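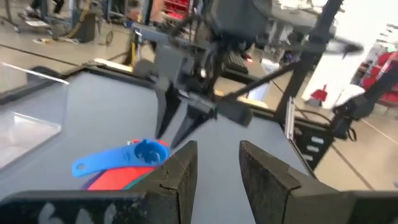 Princess Agbayani asked, in the margin of last term's version of these notes, whether a station check still counts if the operator changes halfway through a session. It does not. The check belongs to the operator and the station together, and a new operator repeats it from item 1. The wording in 4.2 has been changed to say so.

Unit 4. Working rules for two-arm tabletop stations

4.1 Scope
These rules cover stations where two arms share one table and handle small household objects. They apply to teleoperated runs and to replayed policies. Mobile bases are covered in Unit 6.

4.2 Station check
1. Emergency stop pressed, released, and reset by the operator who will run the session.
2. Finger pads inspected. Scuffing is acceptable. A pad that has lifted at any corner is replaced before power is applied.
3. Wrist cables moved by hand through the full range of joint 6. No cable may pull tight or cross between the fingers.
4. Wrist camera brackets tested for play.
5. Table cleared of anything not on the object list for the task.

Items 1 to 5 are initialed on the Varnix sheet. An unsigned sheet means the session is discarded, whatever the quality of the data.

4.3 Speed and clearance
During setup, tool speed is limited to 82 mm/s. During recorded runs the limit is 300 mm/s. The Prekero controller stores these as separate profiles, and the active profile must be read back aloud before motion is enabled.

With both arms over the table, the minimum distance between wrists is 137 mm. Handovers are exempt, but only one arm may move while the other holds.
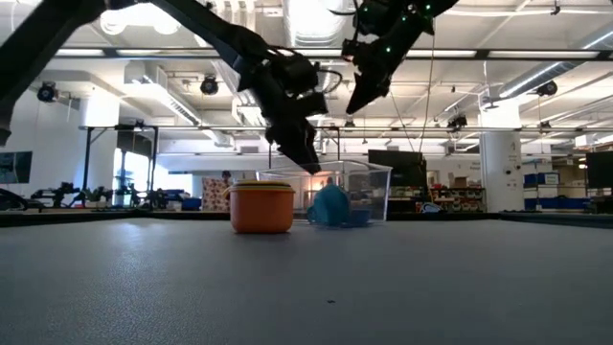

The exemption ends when the receiving gripper has closed and the giving gripper has opened. From that point the wrist limit applies again, including on the retreat path. Most faults logged under this rule occur on retreat.

4.4 Containers and soft items
Transparent containers are entered from above. Side entry is not allowed, as depth readings through clear walls are unreliable. Cloth is gripped at reduced force and lifted clear of the rim before any sideways travel.

4.5 People near the station
Observers stay outside the floor boundary while motion is enabled. Reaching over the table requires the stop to be pressed first. A software pause is not a substitute.

4.6 Reading
Hoàng, chapter 3, on shared workspaces. Uteck station manual, sections on profiles and fault codes.

4.7 Exercise (due in February)
Take one handover task and write its clearance plan. State which arm holds, which arm moves, and where the wrist limit resumes. One page, with a sketch of both retreat paths.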